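What the Night Crew Knows About Sponges

For almost 18 years I worked the evening shift for a company that cleaned offices, the last 7 of them as a supervisor, and I have carried an opinion about machines around with me ever since, the way some people carry a bad knee. It aches when the weather changes. In October the weather changed, when my old firm, Clovmont, told its people that it would be working with a robotics outfit called Prellico on what the letter called "assisted surface care." Wiping desks, in other words.

My phone rang all that Wednesday evening. Tomás Meireles called first, then Gonçalo Arruda, who I trained myself and who now runs the crew I used to run, and by the third call I had put the kettle on and given up on dinner. They all wanted to know what I thought. What I thought, and I told them so, was that I'd like to go and see it.

So I went, and I'm glad I did, because I had been picturing a shiny thing on legs striding into the office and taking the bucket out of somebody's hands. The work at this stage is much more homely than that. People hold a gripper by hand and do the chore with it: pick up the sponge, carry it to the desk, wipe, put it down, fold the cloth, begin again. There's a camera on the tool, and what it records goes to teach an arm that will be bolted to a cart someday. Vasco Henriques, who has cleaned more desks than anyone I know, was asked to do it for part of his shift, and he let me stand beside him and get in the way.
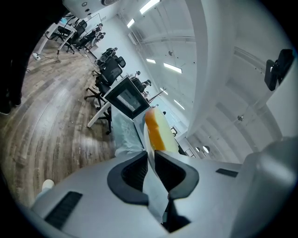 The sponge between the gripper's fingers, with the patterned cloth and the desks behind.

I tried it myself, of course (you would too!), and I was terrible. You don't realize how much your fingertips are telling you until you have to do without them. A sponge in the hand lets you know when it's too full, when it has picked up grit that will scratch, when the sticky ring from somebody's coffee has finally let go. With the gripper I was guessing. Vasco wasn't guessing nearly as much, and it took me a good part of the evening to work out why. He has wiped so many desks that he knows by looking, and by the little drag in his wrist, and he has a way of coming in at the corner of a desk first that I must have seen a thousand times without ever giving it a name.

Now, that way of coming in at the corner is worth something. It's what Prellico is there to collect, whatever the paperwork calls it, and this is the part of the business I can't stop turning over. When I trained Gonçalo, I gave him what I knew, and it stayed in the crew. He was paid a little more when he learned it and a little more again when he taught it to the next person. When Vasco teaches the machine, he gets his ordinary hourly wage, and the lesson goes off to be copied onto 100 carts in buildings he'll never set foot in. I don't think anyone involved is wicked. I just think it's teaching, and ought to be paid as teaching.

Afonso Carrilho, who manages the contract, heard me out on this very patiently. His side of it deserves a fair telling. He has trouble filling the late shift, and he's right that he does. Desk wiping is the part that wrecks shoulders, and he's right about that as well; I have the shoulder to prove it. If a cart could take on the long rows of desks and leave the kitchens, the stairs and the odd disasters to people, some of my friends might make it to retirement with both arms working. I would have loved such a cart at fifty.

But I have seen labor savers come in before. When the big floor scrubbers arrived at the Falcão building we were promised lighter evenings, and for a month or so we had them. Then the crew went down by one, and the floors each of us covered went up, and the lighter evening was gone. The scrubber did everything it was supposed to do. It was the schedule that got us, and schedules are written by people, usually in the daytime.

That's why I'd ask for a few plain things now, while the arm is still learning and needs us. Pay the folks who hold the gripper a trainer's rate. Put it in writing that for the first couple of years no one loses hours on account of the cart. And let the crew say where it goes and where it doesn't, since they know which desks have the leaning towers of paper and whose plant must never be moved.

Vasco, for what it's worth, likes the job. He says it's restful to be asked to do a thing slowly, after so many years of being asked to do it fast. He's going back to it next month, and Gonçalo is putting the question of the rate to Afonso before then. I've told them both I'll come along if they want me, and that I can bring the cake.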